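Home Economics 134: Running a Small Kitchen
Notes for Unit 4, Washing Up and Putting Away 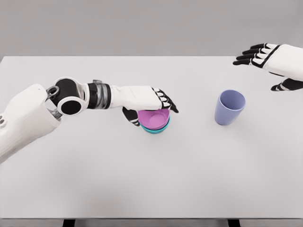 Okay, so last time we got as far as sinks and I ran out of time, as I do. Pick up your notes from where we had the two-basin setup on the board. I'd said that one basin washes and the other rinses, and somebody asked what you do if you've only got one. You use a big bowl. Any big bowl! I used a mixing bowl for years in my first apartment and it worked fine, apart from the days I wanted to mix something.

Order of washing

You know this one from your grandmother, probably. Glasses first, then cups, then silverware, then plates, then the greasy stuff. The water gets dirtier as you go, so you start with whatever shows a smear the most. I'm a bit strict about silverware going third and I know some of you put it first. Fine, but put it in loose and don't let it sit under the suds where you can't see it, especially knives. Knives never go in the basin at all. Wash them one at a time, in your hand, blade facing away, and put them straight on the rack.

Water temperature: as hot as you can stand with gloves on. Change it when the suds die. People hang on to a basin of gray water way too long (me included, when there's only one pan left).

Drying

I'm on the side of the rack. A dish towel that's been hanging by the stove all day is not a clean thing, and if you dry a whole dinner with it you've wiped that towel over everything you own. If you do use a towel, start with a fresh one and switch when it feels damp. Get flat-weave cotton for glasses, the fluffy kind leaves lint.

Cups go upside down on the rack and they need a gap underneath so the air gets in. If you set them rim-down on a flat counter you trap the steam, and then you get that stale cupboard smell, which I really can't stand.

Stacking and nesting

This is the part that starts arguments. Nesting saves a ton of room, and in a small kitchen you'll have to do it with something. My rules, which you're welcome to fight me on:

Nest only what tapers. Straight-sided cups jam, and then you're standing there twisting.
Dry all the way before nesting. One damp cup inside another will grab on like glue.
Stay low. Two or three is plenty for anything breakable.
Same size with same size. A slightly smaller cup dropped into a bigger one tends to wedge.

If two glasses do get stuck, put cold water in the inside one and stand the outside one in warm water. The inside one shrinks a hair, the outside one swells a hair, and you can ease them apart. Warm, please, I don't want anybody using boiling water. Glass cracks when the change is too sudden. And never pry with a knife, I shouldn't have to say it but every June I do.

Plates stack fine. Put a paper towel between the good ones. Bowls stack fine too, but lift the pile to get at the bottom one, don't drag it out from the middle.

Where things live

Put the things you use every day between your hip and your eyes. Heavy pots go low. The fondue set and the giant platter can go up top where you need a stool. Then think about the walk: cups should live close to where you pour, plates close to where you serve. I moved my mugs one cupboard over last year and it changed my mornings, and I'm only exaggerating a little.

Shelf liner is optional. I like the bumpy kind under glasses. If you buy any, measure the shelf first and write it down, because you will not remember it in the store.

For next time

Draw your kitchen from above, it can be ugly. Mark the sink, the stove, the fridge and every cupboard, then write what's in each one right now (the true version, not the one you'd show your mother). Pick one shelf and empty it. Wipe it down, put back only what you've used in the past month, and make a note of what got left out. Bring the drawing and the list, we'll swap them around the room.

Reading is the chapter on food storage, up to the part about canisters. Skip the section on silver polish unless you're into that. Drawings are due October 12, 2021, on paper please, my inbox is a disaster.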